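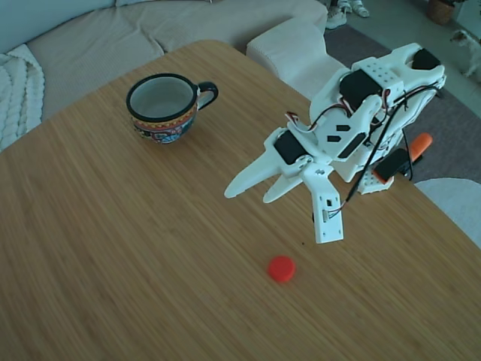 Cap-to-mug task, arm over the cap.

Siqueira Forum > Small arms > Data collection
Thread: Cap into mug, policy closes the gripper too early

bcai_bench
I am collecting teleoperated demonstrations for a single task: pick up a flat red bottle cap from the table, carry it to a ceramic mug, release it inside. The arm is printed, with hobby-class bus servos. I have 97 episodes recorded through the Walliver recorder, all by one operator, and trained an action-chunking policy on all of them.

Results on the arm: the reach is good. The transport is good when there is something to transport. The grasp is bad. The gripper starts to close while it is still above the cap, the jaws meet over nothing, and the arm then goes to the mug and opens as if it had the part. It will do this with complete confidence several times in a row.

Training loss is flat and low. Validation loss is also low, which I no longer trust as an indicator for anything.

Questions:
1. Is this a data volume problem or a data content problem?
2. Would you keep the mug in one place and vary only the cap, or vary both from the beginning?
3. Does anyone keep failed grasps in the set?

Baoshan Cai

torque_ledger
Content. The cap is flat on the table, so the height at which closing is correct is a narrow band. If your operator starts squeezing during the last part of the descent, the recorded gripper command leads the arm position, and the policy learns the lead. On a tall object you would never see it. Plot gripper command against end effector height for every episode, on one chart, and look at the spread at the moment the command first changes.

Also check your timestamps. Follower position and leader command are not the same signal. If you train on follower state and label with leader command, there is a lag in there, and it gets larger when the servos are warm or the arm is extended.

nollutville_anna
Agree with torque_ledger on the plot. On question 2, vary both from the beginning. A fixed mug gives you a policy that goes to a coordinate. It looks fine for a week and then somebody moves the mug to make room for lunch.

bcai_bench
Plotted. The spread is wide. In a large part of the set the gripper command begins to move well before the arm stops descending. I also see two populations: the early episodes have a clear stop above the cap and then a straight descent, and the later ones are one continuous sweep. Same operator. He got better at it and the data got worse.

The timestamps are aligned to the follower. I checked with a hand-tap test on the leader and the offset was small.

scai
I am the operator. The sweep is faster and I had very few misses with it. I do not think it is correct to call it worse. It is how a person who knows the arm does the task.

Shaohua Cai

torque_ledger
It is worse for this purpose. You are watching the cap, you know where it is, and you correct inside the motion. The policy gets a chunk and executes it open loop until the next inference. A sweep leaves no slack anywhere. A short dwell above the cap costs you very little and gives the model a state that looks the same in every episode.

Write it down as a procedure: travel, stop over the cap, descend with the jaws open, stop, close, stop, lift. Then delete the sweeps.

quietmesh
I would not delete anything yet, and I do not agree with the dwell advice as given. Long pauses have their own failure. If the state during the pause is constant, the model cannot tell the beginning of the pause from the end, and you get an arm that parks over the cap and stays there. I had this with a Stetine kit arm and a peg task. It hovered until the episode timed out. I cut the pauses down in post and it went away.

If you want a dwell, make it short and make it consistent. Operators left alone will make it long on difficult episodes and skip it on easy ones, so the pause ends up carrying information about difficulty.

torque_ledger
Fair. I said short.

quietmesh
You said stop, three times, in a list.

nollutville_anna
Can we get back to the base and the layout? Before re-recording I would want to know that the arm is in the same place relative to the table across all sessions. Any rotation of the base between sessions shows up as grasp error at the far end of the reach and nearly nothing close in. Baoshan, are the misses evenly spread over the table?

bcai_bench
No. They are worse toward the far side. I had put this down to sag.

It could be sag and base shift together. I took the arm off once between the early and late episodes to replace a horn on the elbow servo, and I put it back by eye.

nollutville_anna
Then you have two datasets. Mark the table with tape, or cut a template for the base, and split the old episodes by session before doing anything else. Train on each half alone. If both halves are better than the whole, you have your answer.

scai
Splitting makes each half too small to say anything.

nollutville_anna
It is small for a final policy. It is enough to compare where the misses fall. 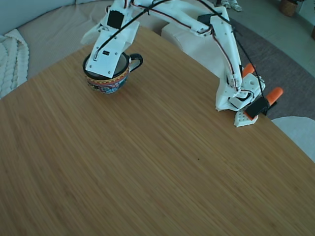
bcai_bench
Base shift is confirmed as one of the causes. I trained on the two groups separately, and the far-side misses dropped in both. The near-side early close is still present in the late group and almost absent in the early group, so that part belongs to the sweep. For mounting, I am keeping the two orange-handled clamps at the table edge, but they are now tightened in a fixed order against a tape outline, because one clamp pulled down first will turn the base before the second one bites. The release is a separate matter. With the gripper lowered right at the opening of the mug like this, its body covers part of the mouth, and the operator has to judge the position from the rim and the handle. I want opinions on release height before I record the next batch.

torque_ledger
Release above the rim. A cap is light and flat and it will go in if you are centered. Once the jaws are inside the mug, any lateral error becomes contact, and a printed arm has no useful way to feel that. You will also find the current spikes in the log and wonder where they came from.

scai
From above the rim it bounces out. I tried it. The cap hits the rim on its edge and goes on the table. With the jaws at the opening I do not get this.

torque_ledger
How far above?

scai
High enough to be sure of not touching. I did not measure.

quietmesh
This is the argument for measuring. Pick one height, put a mark on the leader side if you can, and do a short set at that height only. The mug in the picture has a round body and a busy pattern, so I would also make sure you turn the handle during collection. If the handle always faces the base, the model can use it as the cue for the center, and then it is off the first time someone puts the mug down the other way.

bcai_bench
The handle has been toward the arm side in nearly all episodes, yes. It was never a decision. I put the mug down the same way every time.

nollutville_anna
Put it on the sheet. Every variable you did not decide on was decided for you. My sheet for a pick-and-place task has:

cap position, drawn from a random list and not chosen by the operator
mug position, same
handle direction
operator
session number, new one any time the base or a servo is touched
lighting, one word
outcome
anything left on the table that is not part of the task

The last one matters more with a bare tabletop than with a cluttered one. A stray screw or crumb on plain wood is a strong feature.

bcai_bench
There is a small dark speck on the wood that I have been meaning to clean. I will leave it now until the batch is finished, so that it does not change halfway.

quietmesh
Or clean it and start a new session number. Either way, write it on the sheet.

torque_ledger
On question 3, since it was skipped. Keep failed grasps only if the episode contains the recovery. Jaws close on nothing, operator opens, backs up, tries again, succeeds. Those are worth having. An episode that ends in a miss teaches a miss. Your present policy carries an empty gripper to the mug because it has never seen an empty gripper do anything else after closing.

scai
I have been discarding all of these and repeating from the start. The instruction I had was clean episodes only.

bcai_bench
That was my instruction and it was wrong. From the next batch, if you miss, recover and keep recording.

quietmesh
Cap on the share, though. If every second episode has a deliberate miss you will train a policy that misses first and then corrects. I have one of those on disk. Natural misses only, nothing staged.

torque_ledger
I stage them and have had no trouble, provided the miss itself is trimmed out and the episode starts from the bad state. Place the arm closed beside the cap, start recording, recover. The model never sees the error being made.

quietmesh
That I would accept. It is more work in the recorder than most people will do.

bcai_bench
Plan for the February batch, so that it is in one place:

Template for the base, clamps in fixed order, session number changes if anything is loosened.
Positions for cap and mug from a list. Handle direction from the same list.
Short dwell over the cap, jaws open until the descent has ended. Shaohua will practice against a metronome to keep the dwell even.
Release at one measured height just over the rim. A separate short set with the jaws at the opening, labeled, for comparison.
Natural misses kept with the recovery. A few trimmed starts from the bad state, seven to begin with.
The late episodes are out of training but not deleted.

scai
I would like it noted that I think the jaws-at-the-opening set will win.

torque_ledger
Noted. Post the height you use and the servo current on the wrist for both sets.

nollutville_anna
And the miss positions as a plot over the table, please, not only a success rate.

bcai_bench
Will do. The template is cut. The recorder export for the old sessions is in the Siqueira file area under my name, split by session, with the base removal marked.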